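Incidencia 2978 - Célula de plegado, jornada de puertas abiertas
Estado: abierta
Fecha: domingo, 22 de julio de 2018

Hola otra vez, equipo de soporte de Novier. Os escribo con calma lo de la demo, que por teléfono me lié bastante. La pinza se paró 6 veces durante la mañana, siempre con el aviso de «pieza no encontrada» y siempre al ir a por el cartón desplegado. ¡Con todo el público delante, claro! Entraron unas 700 personas y creo que la mitad me preguntó si aquello era normal.

Probado hasta ahora: reinicio del controlador (aguanta 40 minutos y vuelve a fallar), cambio al programa Stakach antiguo (igual) y velocidad a la mitad (falla menos, pero aburre a cualquiera).

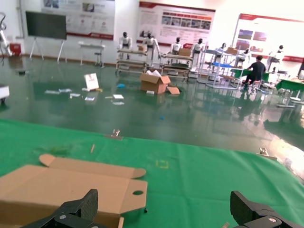 Mi sospecha va por la referencia de la mesa. El programa espera el cartón siempre en el mismo sitio y nosotros lo ponemos a ojo, con prisas y charlando con la gente. El tapete verde tiene un cuadrado amarillo dibujado, pero es tan tenue que no me fío nada de él, y encima hay un palillo o algo parecido justo al lado. ¿Puede la cámara confundirse con eso? Voy a limpiar el tapete y a repasar la marca con cinta antes de volver a calibrar.

Otra cosa: ¿la actualización de diciembre tocaba el umbral de detección? En la célula Simon no la instalamos y esa va fina.

Os subo el registro esta noche. Dejo el tique abierto hasta que me contestéis lo del umbral.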